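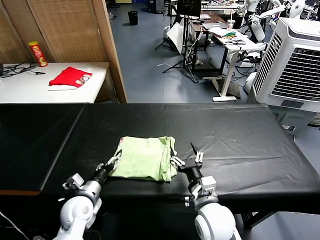

Doblar ropa es la tarea más tonta de la casa y una de las más difíciles que se le pueden poner a una máquina. Por eso me entusiasmó tanto que Sarkora, un taller pequeño con muchas ganas de complicarse la vida, eligiera precisamente esa para estrenar Ovham, su servicio de puesta en marcha para robots de dos brazos. El cliente no compra el robot (puede traer el suyo o alquilarlo): compra las semanas de trabajo que hacen falta para que ese robot aprenda una labor concreta, en una mesa concreta, con los objetos que de verdad va a encontrarse.

Pasé dos días con ellos en agosto y salí con la cabeza llena de camisetas. La tela no se deja tratar como una caja o una botella. Cambia de forma en cuanto se la toca, esconde sus propios bordes, se agarra a sí misma y rara vez cae igual que la vez anterior. Un programa de movimientos fijos aguanta hasta la primera arruga rara, así que Ovham va por otro camino: una persona guía los brazos, el sistema guarda lo que ven las cámaras y lo que hacen las articulaciones, y de esas demostraciones sale un modelo que después intenta la tarea por su cuenta.

El paquete básico incluye 600 demostraciones, repartidas en 20 sesiones de trabajo. Al principio me pareció una barbaridad para una sola prenda, pero Sneha Dixit, que dirige las sesiones, me hizo sentarme a los mandos y se me quitó la idea en un cuarto de hora. Las primeras dobleces me salieron fatal, ¡y yo llevo toda la vida doblando camisetas! Hay que decidir por dónde entra la pinza, cuánto se levanta el borde, cuándo conviene soltar, y todas esas decisiones pequeñas que las manos toman solas aquí hay que tomarlas de una en una.

La pinza merece un párrafo propio. Es paralela, de dos dedos, con las puntas negras enfrentadas y brazos de aluminio unidos por pivotes atornillados con hexágono interior. Me gusta que el mecanismo quede a la vista: se entiende con solo mirarlo, como una buena bicicleta. Con tejidos finos exige puntería, y a mí me costó pillar una sola capa sin llevarme también la de debajo. Una cámara pequeña en la muñeca ofrece el punto de vista que falta desde arriba, el de los últimos centímetros antes de cerrar.
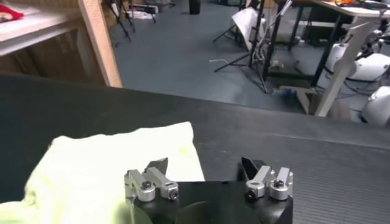 Según Bhupendra Awasthi, lo que más se subestima al contratar un servicio así es la variedad: vale más repetir la tarea con la prenda girada, arrugada o medio caída que acumular cien dobleces perfectas, y un cliente que solo enseña lo que sale bien acaba con un robot que se queda parado ante el primer calcetín.

Le hice caso y pedí ver también los fallos. Ovham los conserva y los etiqueta, y el informe que recibe el cliente les dedica casi tanto espacio como a los aciertos. Ahí está para mí lo mejor del servicio. Cada intento se puede revisar desde todas las cámaras a la vez, con la línea de tiempo sincronizada, y resulta adictivo retroceder hasta el instante exacto en que un dedo pasa de largo.
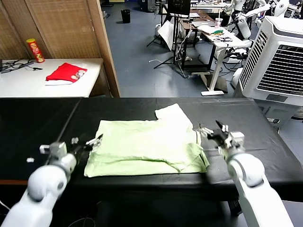

El informe se abre en Ceria, el visor propio de la casa, que todavía va justo de pulido. La búsqueda por etiquetas es rápida y las notas se pueden compartir, pero exportar una selección obliga a pasar por tres menús y el manual, de 31 páginas, le dedica un párrafo escaso. Tampoco me convence que el cambio de prenda se facture como una tarea nueva: pasar de camisetas a toallas debería tener, por lo menos, una tarifa intermedia. En Sarkora me dijeron que la están estudiando.

¿Para quién es esto? Para una lavandería que espere resolver la campaña de verano, todavía no. Para un laboratorio, una escuela técnica o una empresa que ya tiene los brazos y no sabe por dónde empezar, yo lo miraría con mucho interés. El equipo contesta, enseña y deja tocar, y al terminar el encargo los datos se quedan con el cliente. La próxima prenda de la lista es una camisa con botones, y ya he pedido que me avisen el día que empiecen.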